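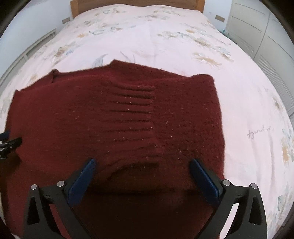 Tomomi Kubo
Press and Customer Relations, Farquharson Knitwear Care, Prastbridge

Farquharson opens its knitwear folding and storage service to households in Prastbridge and Tivamby

PRASTBRIDGE, June - Farquharson Knitwear Care announces that its home folding and storage service, until now offered only to customers of the shop in Prastbridge, is open from this month to all households in Prastbridge and in Tivamby. The service is for jumpers, cardigans and other knitted clothes which are not worn in the summer months and must wait in a drawer or a box until autumn.

Many people hang a heavy jumper on a hanger, and when the cold weather returns the shoulders have changed their shape. Others fold it in a hurry and put it under a pile of trousers. We meet both cases every week in our shop. The repair is possible in most cases, but it costs more than good storage, and the customer is without the jumper when it is needed.

A visit takes place in the customer's bedroom, and the bed is the working table. We prefer it to a real table, as a large jumper can lie there with its full width and the duvet below is soft. The duvet should be pulled smooth before we begin. The jumper is laid flat, the body is made straight with the palms and any crease near the hem is opened by hand. We do not pull on the ribbed parts, which are more elastic than the rest and should be left to find their own width.

After this comes the lint. On dark colours, such as maroon, small pale specks are seen very easily, and on a fuzzy knit they hold well. Our staff use a soft clothes brush and work always in one direction, from the shoulder to the hem. We ask customers not to use sticky tape on a felted surface. It takes away the lint, but it takes away some of the wool also.

Only then is the jumper folded. The sleeves go to the back, one over the other, and the body is folded once across the middle. If there is a panel of raised ridges at the front, we place the fold above it or below it, never through it. A thick knit is folded one time only. A thin knit can be folded again.

"People are a little shy to show their drawers, and I understand this very well," said Tomomi Kubo, who is responsible for press and customer relations at Farquharson. "My own winter clothes were for years in one bag behind the door. We do not come to judge. We come to fold, and the customer can sit and drink tea, or can fold with us and learn the method."

The folded clothes are placed in cotton storage bags from the Drilport range, made for Farquharson. Each Drilport bag holds up to 10 medium jumpers or a smaller number of thick ones. It closes with a flap and two ties and has a paper label, so that the family can write the contents on it. The bags can stay in the home, under the bed or on top of the wardrobe, or they can be kept in our dry store in Prastbridge until the customer asks for them. Bags which are kept with us are returned within 14 days of the request.

All clothes should be washed and fully dry before the visit. Farquharson does not do washing at the customer's home, but garments can be brought to the shop beforehand and collected clean. Small holes and loose threads which are found during the folding are marked with a safety pin and shown to the customer. Nothing is repaired without permission.

Visits begin at 9 in the morning, and the last visit of the day begins at 2 in the afternoon. Bookings are taken at the shop counter in Prastbridge or by telephone during opening hours. Customers in Tivamby are asked to mention parking when they book, as our van is long and some streets near the river are narrow.

About Farquharson Knitwear Care
Farquharson cleans, mends and stores knitted clothing for private customers. The workshop and the dry store are behind the shop in Prastbridge.

Press contact
Tomomi Kubo, Press and Customer Relations
Requests for interviews, or to be present at a folding visit, can be left at the shop counter. Please allow some days for an answer, as we must first ask the customer concerned.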